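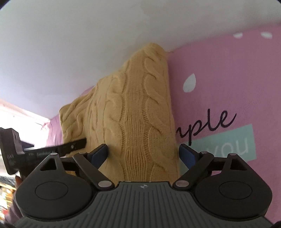
Home News Workshops Fold Guide Shop Contact

PRESS RELEASE
28/02/2022

Castis launches the Sondley Fold Guide, for cable knits too bulky for the drawer

I own far too many cardigans, and if you're reading this I suspect you do too. So I'm very happy to say that as of this morning the Sondley Fold Guide is out, it's free, and you can pick up a copy from our shop in Pisov or ask us to post one.

For anyone who hasn't met us, Castis is a small knitwear mending and storage business. I started it because I kept seeing lovely chunky knits come in for repair with nothing much wrong with them except the way they'd been put away. Shoulders pulled into points by hangers, button bands gone wavy, cuffs squashed at the back of a shelf under three pairs of jeans (mine included, before I learned better). We've been mending the results for years and it seemed about time we put something on paper about the cause.

The guide covers one garment only, the heavy cable cardigan, and takes it from spread out on the bed to sitting in the drawer in six steps. I know there are plenty of folding tips about already, but most of them are written with T-shirts in mind. Cables are thick. They don't crease neatly where you tell them to, and if you fold right across them several times you get a lump the size of a loaf. The Sondley fold keeps the number of crossways folds down and lets the cables run lengthwise for as long as possible.

You don't need a board or clips or anything else we could have sold you. A bed is the best place for it, as most tables are too narrow once the sleeves are out. Do the buttons up first if you're folding it front up. Smooth from the middle outwards with flat hands, and go gently over the ribbing, which stretches more easily than you'd think.
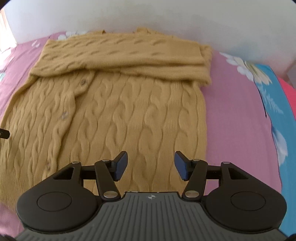 Folding from the top always left her with a fat roll at the shoulders, one reader told us when we tried the draft out in December, and she wanted to know if she should give up and start from the hem. I'd say try it both ways! If the collar is thick, start at the hem and bring it up to meet the shoulders. If the collar is light and the hem is the heavy part, go from the top. The guide has both versions on facing pages, and that was entirely down to her letter, so thank you.

Sleeves got the most argument of anything. I was brought up to cross them over the front like somebody having a sulk, and I'd have sworn by it. We now suggest laying each one straight down the back of the body, with the cuff pointing at the hem – it spreads the bulk out and the elbows don't get a ridge. Straighten the cuff before you move on. If it has bunched up or turned back on itself, ease it out with your fingers and give it a minute to settle.

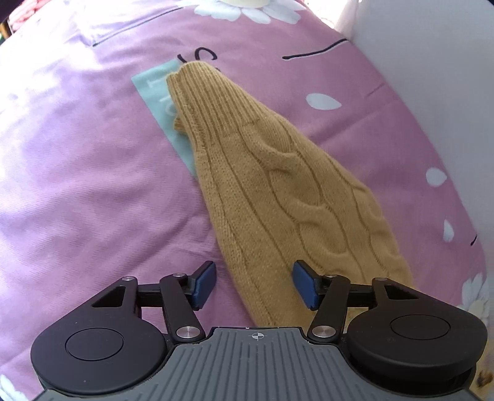
A cable-knit sleeve with the cuff slightly folded over.

We've had 383 requests for the guide through our mailing list already, so the first print run is going to be tight. There are more on the way. If you run a charity shop or a clothes swap and would like a bundle, drop us a line and I'll put some aside.

We're also running free folding sessions to go with it, upstairs at Sartori in Pisov. Each one lasts 45 minutes. Bring one cardigan, clean please, and we'll go through it together at a gentle pace. There's tea afterwards and I'll have my mending basket with me, so if you've got a loose button or a snagged cable, bring that along too and I'll take a look. Places are free but do book, as the room isn't big.
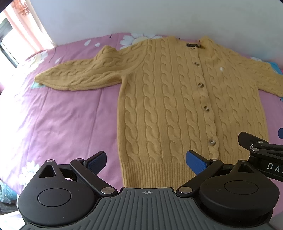 Mustard cable cardigan, buttoned up and laid flat.

The Sondley Fold Guide is free from Castis. A second guide, on scarves and shawls, is planned if people like this one. For copies, bookings or review requests, please use the contact page.

ENDS

Comments

Tried it last night on my big Aran. First go was a disaster, second go it went in the drawer AND the drawer shut. Converted.

Does it work for cardigans with a hood? Mine has a huge one and I never know where to put it.

Reply from Castis: Lay the hood flat down the back before you do the sleeves, then carry on as normal. Hoods should have gone in the guide really, sorry!

I still cross the sleeves and I'm not stopping.

Please could you do a session on a Saturday, some of us work.

Contact Castis | © 2022 Castis, Pisov | Back to top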